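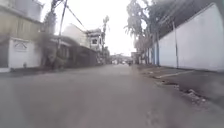
Readers of this blog will be aware that the author has resided on the same street in Flargate for 13 years. It is therefore appropriate to record, from time to time, the condition of the road and of the properties along it.

The surface remains serviceable. No lane lines are to be seen on these stretches, and drivers are accustomed to settling the matter of passing between themselves – generally with courtesy. My neighbor Genowefa Szulc maintains that the road was in better order before the drainage work in May. I am not persuaded, although her opinion deserves to be noted.

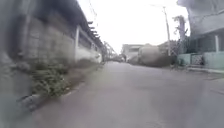

*Flargate, 8 August 2024*

The verge beside the block wall has again been allowed to grow. Residents are respectfully reminded that trimming is the duty of the adjoining owner. The rafters that project above the wall are, in my view, the most agreeable feature of this side of the street, and I would regret any proposal to box them in.

The walk from my gate to the Kaczmarczyk bakery measures 329 paces and takes me past the full length of the low buildings. I make it each morning before breakfast and return by the same side.

Farther along, the palms stand well above the white perimeter wall. The asphalt there is patched and stained, and motorcycles use the lane as a matter of course.

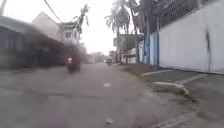
## Matters to be continued

A further entry will address the overhead cables and the naming of the side lane, which older residents still call Tosteck. Corrections from neighbors are welcome and may be left at my gate.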